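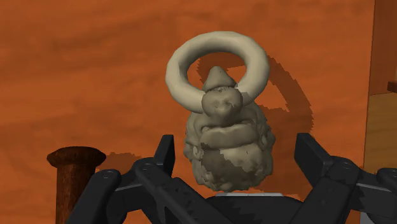 I went to the robot open day at Imisano on Saturday because my sister-in-law had a spare ticket and because it was raining in Westulholm, where there are 3 things to do when it rains and I'd done the other two.

The invitation promised "a live look at household manipulation in simulation." I read that as robots doing the dishes. What we got was a big screen, 11 folding chairs and Mekdes Hailu, who runs the simulation side and has the calm of a person whose robot can't fall on anyone's foot.

Her pitch was simple enough. Before you let a real arm loose on real belongings, you build a room inside a computer and let it practice there. It can drop a thing 400 times before lunch and the cleanup is one button. I asked if I could get my kitchen done this way. She said people always ask that, and moved on.

The belongings are the good part. I'd expected cubes. Mekdes said cubes make everybody look clever, so they fill the table with awkward stuff, the kind of thing you'd find at the back of a yard sale after the decent lamps have gone.

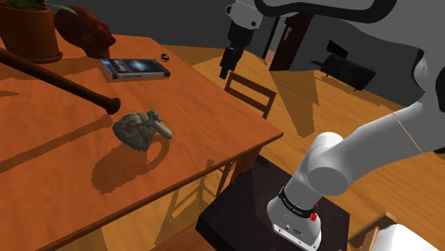 The practice room, with the arm, a baseball bat and a head on the table.

I stayed on the head for longer than I should have. It lies on its side like a guest who overdid it, a short way from a potted plant, and it was the only one in the room who looked as bored as my sister-in-law.

Then there were questions. A man in a Drillport jacket wanted to know about torque, and kept wanting to know. Mi-kyung Yoo, who builds the rooms, got the better one, from a kid in the front row: who picks the furniture? She does. She said she'd spent most of last August on shadows, and I believe her – the slatted chair throws a nicer one than anything I own.

We left after the second round of coffee. It was still raining. There's another open day planned at the Te Moana site, and I've put my name down, mostly to see if the head has been moved.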